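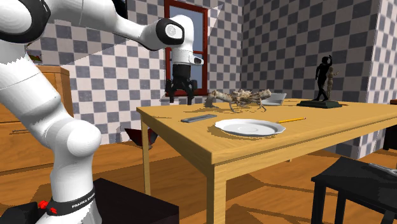 6 min read

Cloak pulls on my throat after one hour, how do you fix yours?
Started by Marlina Santoso, November

marlina_s
Good evening to all. I hope this is the correct section, I did not find one only for cloaks.

I bought a wool cloak from Enard for my second year at Kaltholm. It is the long model, 100 percent wool, with a hood, and it closes at the neck with one metal clasp. It is very beautiful and very warm. But it is also heavy, and when I walk, all the weight goes to the clasp and the clasp goes to my throat. After one hour I hold it with my hand the whole time. My character is a messenger, so I walk a lot, and a messenger who is holding her own neck does not look very convincing.

I would like to wear it without the pain. I can sew by hand, slowly. I do not own a sewing machine. I do not want to cut the wool if there is another way.

Thank you in advance for your advice.

oldbarrowman
Welcome. Every long cloak with one clasp in the middle will do this. Move the closing point. Wear it pinned on the right shoulder with a big brooch, so that the weight lies across your chest and the opposite shoulder. Your right arm is then free for a sword or, in your case, a letter bag. No sewing is needed at all, and you can try it tonight.

tinderpenny
The shoulder brooch works on a rectangular cloak. Marlina's has a hood, and I would guess it is cut as a half circle. If you pin a hooded half circle on one shoulder, the hood sits next to your ear. I tried it for a whole weekend and I looked like I was carrying a sack.

What I do now is cross straps. You sew two long strips of strong fabric to the inside of the cloak at the shoulder, one on each side. They cross over your chest, go under your arms and tie behind your back, under the cloak. The clasp then holds nothing, it is only decoration. You can even leave it open and the cloak stays on when you run.

oldbarrowman
Straps are fine, but they show when the cloak is open. On a messenger maybe this is good. On my baron it would look like a backpack.

tinderpenny
Your baron never opens his cloak because he is always sitting by the fire.

oldbarrowman
This is true.

marlina_s
Thank you both, so fast! Yes, it is a half circle with a hood. I tried the brooch just now in front of the mirror and the hood did exactly what tinderpenny describes.

I like the straps. Which fabric should I use, and how wide? And does the sewing show on the outside? The wool is dark green and I only have black thread and white thread.

tinderpenny
I used linen, folded double, two inches wide when finished. Narrow ones cut into you under the arm. Do not use anything with stretch, it will be loose by lunch.

Before you sew the strap, put a patch on the inside of the cloak, as big as your palm, and sew the strap to the patch. If the strap is sewn directly to the wool, one small place carries everything and the wool becomes thin there. With small stitches that catch only half of the thickness you will see nothing outside. But please buy the green thread. It costs less than a coffee.

gravelroad_44
I will disagree a little with everybody. Straps move the weight, but the weight is still there. How long is the cloak? Enard sells the long model to the ground, and many people order it one size too long because it looks good in the shop picture. Then it takes water and mud at the bottom, and in the evening you carry a lot more than in the morning. I shortened mine by 8 inches and it was the best thing I did for it. It ends at the middle of my calf now. No mud, no pulling, and I do not fall on the stairs.

marlina_s
It touches my heels when I stand straight. I understand your point, but I wrote that I do not want to cut it. It was expensive for me and I am afraid of a mistake.

gravelroad_44
Sorry, I read too quickly. You can fold it up instead. Turn the hem to the inside and fix it with long stitches by hand. If you do not like it, you take the thread out and the cloak is like before. On a half circle the fold will have some extra fabric on the inside, because the edge is longer than the line where you sew. Make small pleats there and press them with steam. It keeps the weight of the wool, of course, but it stays away from the mud.

tinderpenny
A folded hem on a curved edge in thick wool makes a fat roll that hits you on the legs. I would not do it. If there is mud, she can lift the corners and tuck them in the belt, as people have done with long clothes for a very long time.

gravelroad_44
Mine did not hit anybody on the legs when I tested the length that way. But my wool is thinner, I think. It is the older Enard one.

quietferret
May I add something for the clasp? I have the Teoh chain closure, it is a chain with a hook on each side. I set the hooks wide apart, almost on the shoulders, and the chain hangs low on the chest. It touches the breastbone and not the throat. For me this was enough for a cloak without hood. With a hood I am less sure.

oldbarrowman
Careful with chains if you fight. At Kaltholm they checked this at the gate last time and a few people had to take them off before the battle. If someone steps on your cloak, a chain does not open.

quietferret
You are right, I should have said this. I play a healer and I stay behind the line. In the big battle with 3,000 players I take the cloak off completely and leave it in the tent.

marlina_s
I also run away from the big battle, but sometimes the battle runs in my direction. And if someone steps on my cloak when I have the cross straps? Then I am tied in it.

tinderpenny
Good thinking. Tie a bow at the back and not a knot, and leave one end long so you can reach it. Or do what my friend did: she closes the straps with two small wooden toggles that slip out if the pull is hard. I have been stepped on once. I sat down in a puddle, the bow opened, and I stood up again.

hedge_notary
Came here from the boots thread. One more possibility: wear something with a thick shoulder under the cloak. I have the Mulano padded hood, the short one that covers only the shoulders. The rough surface grips the wool and the cloak slides back much less. On a smooth shirt my cloak goes backwards with every step. What are you wearing under it, Marlina?

marlina_s
A smooth cotton tunic. Now I understand why it was better on the last evening, when I was cold and put my thick knitted vest under it!

My plan is this. First I buy green thread. I will make the linen straps with the patches, and a bow at the back. I will wear the vest when it is cool. The length stays as it is until I have walked with the straps for one full day, and if I come home with a kilogram of mud I will try the fold of gravelroad_44 with loose stitches.

gravelroad_44
Fair. Brush the mud when it is dry, never when it is wet.

tinderpenny
Put the cloak on and have somebody mark the strap position with pins while you stand normally. If you measure it flat on the table, it will be wrong, and I say this as a person who did it twice. The patch goes a little forward of the top of your shoulder.

marlina_s
My sister will help me with the pins. How long do I make the strips? I have not bought the linen yet.

tinderpenny
Take a piece of string from one shoulder, across the chest, under the other arm and to the middle of the back. Add enough for the bow. Then make it longer than that for when you wear the vest. You can always cut linen, you said nothing about being afraid of that one.

Related threads
Walking boots that pass as period boots
Letter bag or belt pouch for a messenger?
Dyeing linen in a small kitchen
Brooch pin bends in thick wool
Packing list for Kaltholm, cold nights
Hood falls over my eyes when I bow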